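Week 7 - Stock turn, and why slow lines cost you money

Hello again. A few of you stopped me after the last session to say the ordering formula had gone over your heads, so I'm going to come at it from the other side, with the stuff that doesn't sell.

Stock turn is how many times a year you sell through what you normally hold. You take the cost of what you sold over the year and divide it by the average value of what's in the building. Use cost for both, please! Every year I get a handful of answers with selling price on the top and cost on the bottom, and they all look wonderful and they're all wrong.

Take Trellel, the electrical wholesaler from the reading. Their overall turn was 8, and the manager was very pleased with it. But Erick Barasa went through the lines one by one (his notes are in the Storunton folder, do have a look) and found 542 of them turning less than twice. The quick sellers were hiding them.

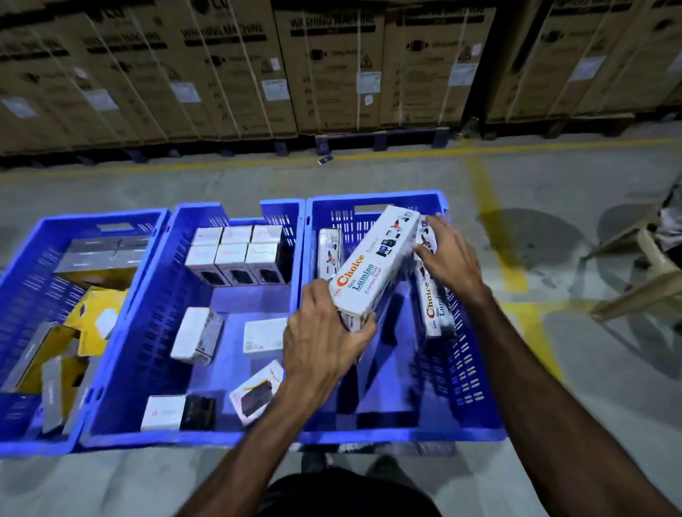 So an average for the whole building won't tell you much. Split it by product group first, then by line if you've got the patience. Small items get missed most often - they're cheap, they don't take up much room, and it's easy to order another box when the rep is standing in front of you. I did this myself for years at Wullico with fuses. We had enough fuses to see out my career.

What do you do with a slow line once you've found it? Josphat Lema's chapter gives the usual choices, and I'd add one he leaves out, which is ringing the supplier. Some will swap old stock for something that moves, particularly if you ask before the spring price list comes out in April.

For next time, work through the Chege figures on sheet 2. Do the turn for each group before you do the total, and bring your workings even if they're messy.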